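Womton Street Names
A small dataset of where one town's street names come from

README

What's in it

Womton Street Names is a table of 1235 records, one for every street, lane, alley, footpath and named set of steps inside the old town line. Each record says what the street is called now, what it used to be called (if we know), and where the name seems to have come from. I started it because I wanted to know why there are two Tanner Lanes on opposite sides of the river, and then I couldn't stop!

If you like old maps, local history or just odd words, I think you'll have a good time in here. Open it in any spreadsheet program and sort by the origin column first. That's where the fun is.

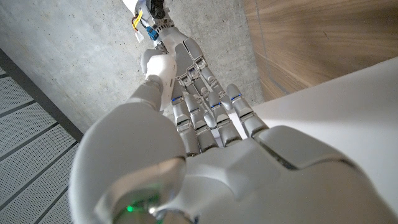 Files

streets.csv — the main table, one row per street
former_names.csv — older names, linked by street_id
sources.csv — the maps, directories and deed books I used
notes.txt — longer stories that wouldn't fit in a cell

All files are UTF-8 with commas between fields. Dates are years only, and a blank year means I couldn't find one.

Columns in streets.csv

street_id: a plain number, never reused
name: spelled the way it is on the current street sign
type: street, lane, alley, path, steps or square
district: Mill Side, Hill Side, Farkas or Vadum
first_seen: the earliest year I found the name in writing
origin: person, trade, plant, animal, water, building, direction, joke or unknown
confidence: high, medium or low
source_id: points to sources.csv

Yes, "joke" is a real category. Pudding Steps is in there, and so is Little Nowhere, which shows up on a surveyor's sheet as a complaint and then got painted on a sign by somebody who took it at face value. I love that one so much.

How the names were gathered

I began with the current town street list and worked backward through the printed directories, then the tax maps, then the handwritten deed books. The deed books are slow going (the clerk before the big flood had handwriting like a spilled box of pins) but they're where almost 55 of the former names turned up, and most of those aren't on any printed map at all.

Spelling was a free-for-all back then. Cooper's Row is also Coopers Row, Cowper Row and, once, Copper Row. I kept every spelling in former_names.csv exactly as written. Please don't clean those up — the messy versions are often the best clue to how people said the name out loud.
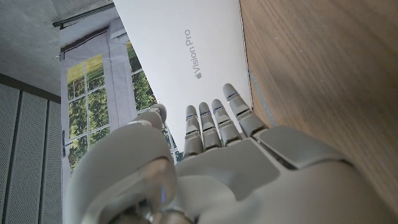

For the Farkas district I leaned on the Zutmont map sheets, which are a joy to work with. They're drawn at a generous scale, and the lettering is so clear that you can read even the garden paths. The Vadum sheets are rougher. Two of them have water damage along the fold, and every name from that strip is marked low confidence for now.

How to read the confidence column

High means a written source says where the name came from, or the link is plain, such as a brick works on Brick Works Road. Medium means the story fits the dates and the place but I haven't seen it written down. Low means somebody told it to me and I liked it. Those are worth keeping too, as long as you know what they are.

Known problems

Streets renumbered after the river wall was built may have the wrong first_seen year.
Plant names and family names are hard to tell apart. Is Rose Alley a flower or a Mrs. Rose? I've put unknown where I can't say.
The 20 footpaths on Hill Side have no district boundary data, so they all sit under Hill Side even where they wander over the line.
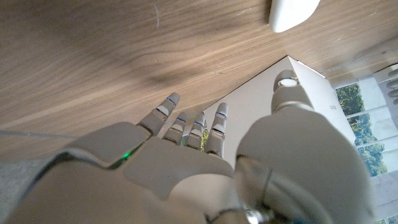 Things to try

Map the trade names and you'll see the leather workers strung out along the water, downstream of everybody else. Or pull all the direction names and check them against a compass. North Street runs east! It used to lead to the north gate, and when the gate moved the name stayed put.

Corrections

Send them, please! Family stories, an old envelope with a street name on it, a deed in a drawer, all welcome. Tell me which street, what you know and how you know it. I fold changes in every November and list them in notes.txt under the street they belong to.

License

Free to use, copy and change for any purpose. A mention of Womton Street Names would be kind.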